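Tisch decken vorführen: Handgreifer oder Fernsteuerung?

Forum > Manipulation > Lernen aus Vorführungen

teig_und_takt
Moin zusammen. Wir sollen einem zweiarmigen Aufbau beibringen, einen Platz einzudecken: Teller auf das Tischset, Messer daneben, Gläser, Rest bleibt im Besteckkorb. Bisher haben wir alles per Fernsteuerung vorgeführt, mit zwei Leader-Armen von Lernby. Das geht, ist aber zäh. Für Besteck braucht unser bester Bediener 3 Anläufe, bis das Messer gerade liegt, und abends tun ihm die Schultern weh. Jetzt überlegen wir, auf Handgreifer mit Kamera umzusteigen und den Roboter beim Aufnehmen ganz wegzulassen. Wer hat beides gemacht und kann was zur Qualität der Daten sagen?

kabelbinder_ost
Beides gemacht. Handgreifer sind viel schneller, dafür führst du Bewegungen vor, die der Arm später nicht fahren kann. Man merkt das beim Aufnehmen nicht. Der Mensch dreht das Handgelenk halt so, wie es bequem ist. Bei uns waren die ersten Aufnahmen zum großen Teil unbrauchbar, weil der Ellbogen vom Roboter in den Tisch gefahren wäre.

Nudelsieb
Kann ich so nicht bestätigen. Wenn man den Arbeitsraum vorher auf dem Tisch absteckt und die Leute eine halbe Stunde einweist, hält sich das in Grenzen. Wir haben seit März 614 Vorführungen mit Handgreifern aufgenommen und davon fast 50 wegen Erreichbarkeit aussortiert. Damit kann ich leben.

kabelbinder_ost
Kommt auf den Arm an. Mit sieben Achsen und viel Platz vielleicht. Unserer hat sechs und steht dicht an der Wand.

teig_und_takt
Sechs Achsen haben wir auch. Wand ist kein Thema. Wie macht ihr das mit flachen Tellern? Mit den Leader-Armen kriegen wir die nur über die Tischkante gegriffen.

Nudelsieb
Am Rand greifen, eine Backe oben, eine unten, vorher leicht ankippen. Beim Stapel geht es besser als beim einzelnen Teller auf der glatten Platte. Weiche Backen sind Pflicht, mit blankem Kunststoff rutscht alles weg. Und immer gleich vorführen. Wenn einer den Teller von links holt und der nächste von vorn, lernt das Modell irgendwas dazwischen.

wcheemah
Da widerspreche ich. Etwas Streuung ist gut, sonst klappt es später nur, wenn der Stapel exakt am selben Fleck steht. Wir verschieben nach jedem Durchgang Korb und Teller, das Tischset auch mal schräg. Einheitlich sein muss die Reihenfolge, der Rest nicht.
Gruß, Wajid Cheema

Nudelsieb
Objekte verschieben ja, meinte ich auch nicht anders. Mir ging es um die Greifstrategie.

Ukix_Fan
Ich werf mal ein, dass Fernsteuerung einen Vorteil hat, den hier keiner erwähnt: Man sieht beim Vorführen nur das, was der Roboter sieht (wenn man sich an die Monitore hält). Mit dem Handgreifer schaut der Mensch frei herum und greift hinter den Korb, obwohl die Kamera am Greifer da gar nichts erkennt. Solche Aufnahmen sehen sauber aus und taugen nichts.

wcheemah
Stimmt, das Problem kennen wir. Deshalb nehmen wir zusätzlich die Kopfansicht auf. Verdeckt ist trotzdem öfter was, vor allem durch das Drahtgestell und das Besteck, das oben rausragt. Die Software (Paracha) gleicht die Zeitstempel ab, das lief am Anfang schlecht und läuft jetzt.

teig_und_takt
Kannst du mal zeigen, wie das bei euch aussieht? Mich interessiert vor allem, wie viel vom Tisch die Greiferkamera noch sieht, wenn man nah dran ist.

wcheemah
Klar.

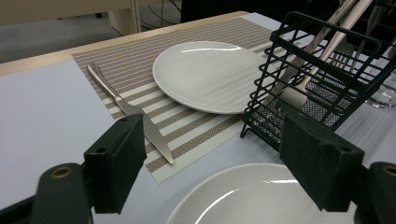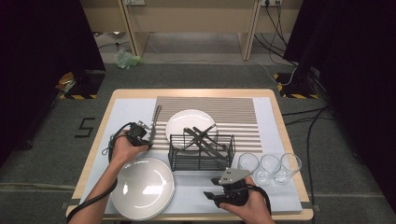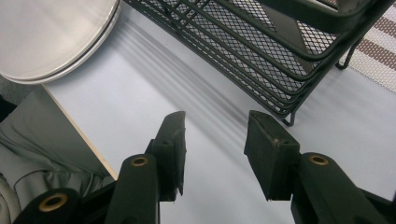
Eindecken mit zwei Handgreifern. Bild 1 und 3: Greiferkamera, Bild 2: Kopfansicht.

teig_und_takt
Danke, das hilft. Im dritten sieht man vom Set ja nur noch die Ecke oben rechts. Reicht das dem Modell?

wcheemah
Für den Griff selbst ja. Für die Entscheidung, was als Nächstes kommt, würde ich mich nicht darauf verlassen, dafür ist die Kopfkamera da.

kabelbinder_ost
Und was macht ihr mit den Gläsern? Unsere Tiefenkamera sieht da durch.

wcheemah
Wir nehmen nur Farbbilder, keine Tiefe. Gläser sind trotzdem das Schlechteste im ganzen Ablauf. Die führen wir inzwischen getrennt vor und hängen sie hinten an.

Nudelsieb
Würde ich nicht trennen. Den Übergang muss er dann auch noch irgendwoher lernen.

teig_und_takt
Ich probiere erst mal 2 Varianten, einmal alles am Stück und einmal mit den Gläsern extra. Handgreifer von Nudanus sind bestellt. Die Leader-Arme bleiben stehen, für Korrekturen am echten Roboter brauchen wir die ja doch. Melde mich, wenn die ersten Läufe durch sind.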